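トロルケタムのストロー笛見学日記　セムプル工房（Semple）の公開日に行ってきました！

前から気になっていた、ストローで楽器を作っちゃう工房です。
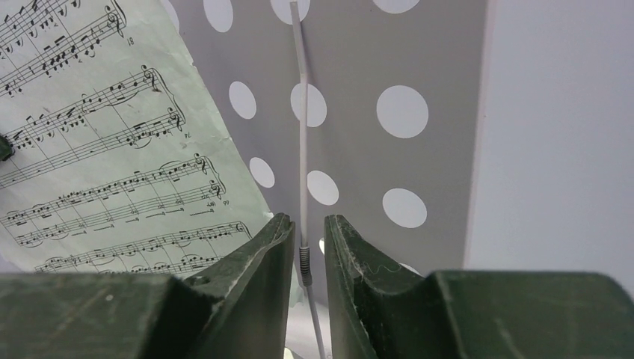 ストロー笛って、楽譜が読めなくても吹けるの？
楽譜が読めなくても吹けます。音を出すだけなら先をつぶして切って息を入れればよくて、楽譜が出てくるのは何人かで合わせて曲にするときです。

で、行ってきたのは2020年7月18日。トロルケタム（Trorketham）の駅から坂を上って、途中で一回道を間違えて、パン屋さんの裏に出てしまい、そこの人に「工房なら青い扉だよ」と教えてもらってようやく到着。予約制で1回5人まで、窓は全部あけっぱなし。風が通るので楽譜がしょっちゅう飛びそうになるんですけど、それもまあ夏っぽくていい感じでした。

案内してくれたのはシーナ・リッチーさん。声がすごく通る人で、最初のあいさつの時点でもう楽しい。「今日は上手にならなくていいから、変な音をたくさん出して帰ってね」と言われて、緊張してた肩がすとんと落ちました（笑）

最初の部屋は展示室です。展示といってもガラスケースは少なくて、引き出しをどんどん開けて見ていいスタイル。中にはいろんな太さのストローや、麦わらで作った昔ながらの笛、葦のリード、竹の切れ端なんかが入ってます。引き出しには番号札がついていて、わたしの好きだったのは29番。麦わらの笛が綿の上に並んでいて、節のところの色がきれいで、しばらく動けませんでした。リッチーさんいわく、収蔵品は全部で279点。あの小さな部屋によく収まってるなあと思います。見落とした引き出し、絶対あります。

次がお待ちかねの制作です。作業場所は灰色に白い水玉の柄になっていて、これがかわいい！ 同じ柄でペンケースがほしいと思ったくらい。その上に曲がるストローと楽譜。材料がほんとにこれだけなので、隣にいた男の子が「えっ、これ？」と言っていて、わたしも心の中で同じことを言ってました。

作り方を教えてくれたのはヌトンビ・オーストハイゼンさん。手順は短いです。

ストローの片方の端を、指でしごいて平たくつぶす。
つぶした先の両角を、ハサミで斜めに切り落とす。
先を唇で軽くはさんで、息を強めに入れる。

これでビーッと鳴る……はずなんですが、鳴らない。スースーいうだけ。ヌトンビさんに見せたら「つぶし方が足りないかな」とのことで、歯で軽くしごいてからもう一度やってみたら、鳴ったー！ アヒルです。完全にアヒル。自分の口元からこんな音が出ると笑ってしまって、笑うと唇がゆるんでまた鳴らなくなる。最初の10分はほぼそれのくり返しでした。

曲がるストローでもいいのかな、と思っていたんですけど、じゃばらの部分が意外と役に立ちます。縮めてあるのをのばすと管が少し長くなるので、音もちょっとだけ低くなるんです。ほんのちょっとなんですけどね。何度ものばしたり縮めたりしてウニョウニョ言わせていたら、例の男の子がすかさず真似してきて、しばらく二人でウニョウニョ合戦。お母さん、うるさくしてすみませんでした。

もっと高い音がほしい人は、反対側の端をハサミで切っていきます。吹きながらちょきちょき切るのをヌトンビさんが見せてくれたんですが、切るたびに音が階段みたいに上がっていって、最後は小指くらいの長さでピー！ 拍手喝采でした。これ、家でやったら床がストローだらけになるやつです。掃除機の用意をしてからどうぞ。

穴をあけるのはちょっと難しかったです。わたしは一つ目の穴を大きくしすぎて、何をどう押さえても音が変わらない謎の笛が完成。二本目は穴を小さめにして、なんとか三つの音が出るようになりました。三つあれば吹ける曲ってちゃんとあるんですね。

後半は合奏。受け持ちはラクラン・クライトンさんで、ふだんはオーボエを吹いているそうです。オーボエもリードをふるわせて鳴らす楽器だから、ストロー笛は遠い親戚みたいなものだよ、と。その流れで本物のオーボエをワンフレーズ吹いてくれたんですが、さっきまでのアヒルと親戚とはとても思えず……。でもそのあとクライトンさんがストローで同じフレーズを吹いたら、たしかに似てるんです。鼻にかかった感じというか。あれはちょっと感動しました。

楽譜を渡されたときは一瞬ひるみました。小学校のリコーダー以来まともに読んでないので。結局、わたしの担当は同じ音を四拍ごとにのばすだけの係で、途中で一回落ちたけど（数え間違えました）、最後はみんなそろって終われた！ 曲名を聞きそびれたのが心残りです。覚えやすい節だったので、帰り道でもずっと鼻歌で歌ってました。

終わってから、下の階のヴォメロ（Vomero）という喫茶室でお茶。レモンケーキがずっしりしていておいしかったです。紅茶はポットで出てくるので、一人だとちょっと多いかも。壁に来館者ノートが置いてある棚があって、ぱらぱら見ていたら、工房が開いてからの来館者はざっと2,047人と書いてありました。「ざっと」なのに端数がついてるのがなんだかツボで、思わず写しちゃいました。

おみやげは、引き出しの中にあったのと同じ形の麦わらの笛にしました。紙の細長い箱入りで、つぶれないように帰りの電車ではずっと膝の上。自分で作った二本も、ハンカチに包んで持って帰りました。一本目の謎の笛もちゃんと連れて帰ってます。

行く人のためのメモをいくつか。
坂がけっこう急なので、歩きやすい靴で。
口紅は落としていったほうがいいです。ストローの先がえらいことになります。
小さい子はハサミのところだけ大人が手伝うことになっていました。
予約は電話のみ。わたしは三回目でつながりました。
帰りは坂の下からヴォットソープ（Votthorpe）行きのバスに乗ると楽です。本数は少なめなので、時刻表を先に見ておくのがおすすめ。

次の公開日は12月で、そのときは麦わらのほうを作るらしいです。麦わらは割れやすくてコツがいるそうで、リッチーさんに「ストローで練習しておいてね」と言われたので、帰りにスーパーで曲がるストローを一袋買いました。今、台所でアヒルの練習中です。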